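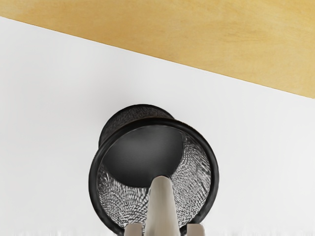 The desk that stays put

Most people who work from home began at the kitchen table. They meant to stay there for a few weeks. Years later a good many of them are still clearing away the toast crumbs before they can open a laptop, and packing everything up again when it is time to lay the table for tea.

A fixed desk is a modest thing to want, but it takes more planning than people expect. The first problem is where to put it. In a small terrace the choice is usually between the back bedroom, the landing and the space under the stairs. In Mumton, where many of the houses were built for mill families and the rooms are narrow, the landing often wins. It has a window, it has a wall, and no one sleeps in it.

A landing desk needs to be shallow. Anything deeper than 60 centimetres will catch a hip every time someone goes past to the bathroom. Second-hand school tables are a good fit and can be had cheaply when a school clears out its stock, which tends to happen just before September. The one on our landing cost £20 and came with a name scratched on the underside. It has been sanded once and oiled twice, and one leg still sits on a folded beer mat.

New desks cost more. The plain Ladefoged, with a single drawer, is £319. The Clullura, a fold-down model that fixes to the wall, is £119 without fittings. Both will do the job. The Clullura needs a solid wall behind it, so check before you buy. In an older house with lath and plaster you will have to find the studs, and they are rarely where you would like them.

Light comes next. A window to one side is better than a window in front, where the sky will make you squint by mid-morning. In winter you will need a lamp from three o'clock. Put it on the opposite side to the hand you write with, or you will spend the afternoon working in your own shadow.

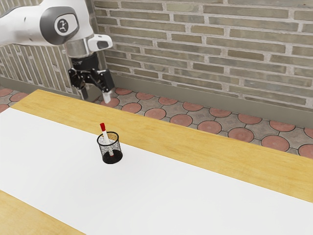
Then there is the matter of what lives on the desk. The usual advice is to keep very little on it, and the usual result is a drawer so full it will not open. A better rule is to keep out what you reach for every day and move the rest a short walk away. For most of us that means something to write with, a pad, a mug and a charger. Staples, spare ink, envelopes and the good scissors can go in a cupboard. You will use them less than you think.

Paper is harder. Bills and school letters still turn up, and they settle on any flat surface in the house. Two trays help, one for things that need an answer and one for things that need filing. A third tray is a mistake. We had a third tray for a year and it held a gas bill, a takeaway menu and a set of instructions for a shower we no longer own.

Chairs get the most attention and the most money. A decent used office chair can be bought for about £100 from a dealer that clears offices, and will outlast a cheap new one. Zunorel, which sells both new and reconditioned seating from a unit behind Mumton station, lets customers sit in a chair for as long as they like before paying. Take a book. Ten minutes tells you very little about a chair, and half an hour tells you most of what you need.

Cables should be dealt with on the first day, while the desk is still empty and you can get underneath it. A strip of sockets screwed to the back edge keeps plugs off the floor and makes hoovering easier. Leave enough slack to pull the desk forward, as sooner or later a pen will go down the back.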